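Respirar antes de contestar

La técnica de la pausa breve gana adeptos entre quienes no tienen tiempo, ni ganas, de sentarse a meditar

15 de junio de 2025

Simone Brito empezó a practicar respiración lenta en una sala de espera. Acompañaba a su madre a unas pruebas y la cita se retrasó casi una mañana entera. En la mesa había un folleto con instrucciones muy sencillas: inspirar por la nariz contando hasta cuatro, soltar el aire contando hasta seis, repetir. «Lo hice porque no tenía cobertura en el móvil», cuenta. Hoy dirige en Braltley un taller semanal al que acude gente que, como ella entonces, nunca se había planteado meditar.

El taller no se anuncia como meditación. En el cartel pone «Respiración y descanso», y Brito insiste en que el nombre se eligió con cuidado. Muchos de los asistentes llegan con la idea de que tendrán que dejar la mente en blanco, lo intentan en casa, no lo consiguen y abandonan. Ella les pide otra cosa: que noten el aire cuando sale y que, si se distraen, vuelvan a la siguiente espiración. La sesión se hace en silla, con los zapatos puestos si se quiere, y con los ojos abiertos para quien se siente incómodo al cerrarlos.

La parte central es lo que el grupo llama la pausa. Dura dos minutos y se practica siempre en el mismo momento del día, elegido por cada uno. Hay quien la hace al aparcar el coche, quien la hace antes de abrir el correo y quien la reserva para el rato en que se calienta el agua de la cena. Brito recomienda no cambiar de momento durante las primeras semanas. Cuando la pausa depende de encontrar un hueco libre, dice, el hueco no aparece.

En casa, la cocina es el sitio preferido. Suele haber unos minutos muertos entre una tarea y otra, y las manos ya están ocupadas en algo conocido. Varios asistentes han convertido la preparación de la comida en su rato de práctica: medir, verter, esperar, sin radio y sin pantalla.

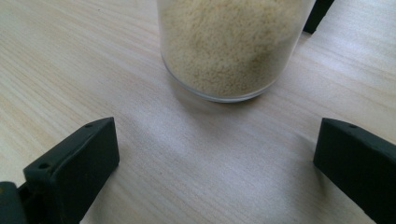

Un recipiente transparente lleno de grano fino, sobre la mesa.

Bindu Kotian, enfermera de formación, coordina en Tutance un programa parecido para cuidadores familiares. Su enfoque es algo distinto. Trabaja con personas que duermen mal y que tienen poco margen para horarios fijos, así que les propone enganchar la respiración a gestos que ya se repiten – lavarse las manos, cerrar una puerta, sentarse en la cama. «Si les doy deberes, les estoy añadiendo una carga», explica. En abril el programa pasó de un grupo a dos, uno de ellos por teléfono para quienes no pueden salir.

Las llamadas tienen su propia dificultad. Sin ver a los participantes, Kotian no sabe si alguien está respirando demasiado fuerte, que es el error más común al principio. Forzar la inspiración puede marear. Por eso empieza cada sesión con un aviso: el aire entra solo, basta con alargar un poco la salida, y si aparece mareo o inquietud se deja el ejercicio y se respira como siempre. También pide que se consulte antes con el médico si hay una enfermedad respiratoria o cardíaca, o si se han sufrido ataques de pánico.

Ninguna de las dos presenta la técnica como un tratamiento. Kotian ha tenido que decirlo más de una vez a familias que preguntaban si podían reducir la medicación. La respuesta es que no, y que esa conversación corresponde a la consulta. Lo que describen sus participantes es más modesto: contestan con menos brusquedad, tardan menos en volver a dormirse, se dan cuenta antes de que tienen los hombros encogidos.

El próximo paso para Brito es un retiro de fin de semana en Uddale, en una casa de huéspedes construida en 1864, a las afueras del pueblo. Será en silencio solo por las mañanas. Las tardes quedarán libres para pasear o dormir la siesta, y no habrá que entregar el teléfono. Algunos veteranos del taller habrían preferido normas más estrictas, y ella admite que el asunto se discutió bastante.

Para quien quiera probar antes por su cuenta, el cuaderno que usa el grupo, editado por la pequeña imprenta Dvořáček, trae una página por semana con espacio para anotar cuándo se hizo la pausa y poco más. Brito desaconseja puntuar las sesiones. La casilla se marca si se ha hecho y se deja en blanco si no, y al día siguiente se sigue por donde toque.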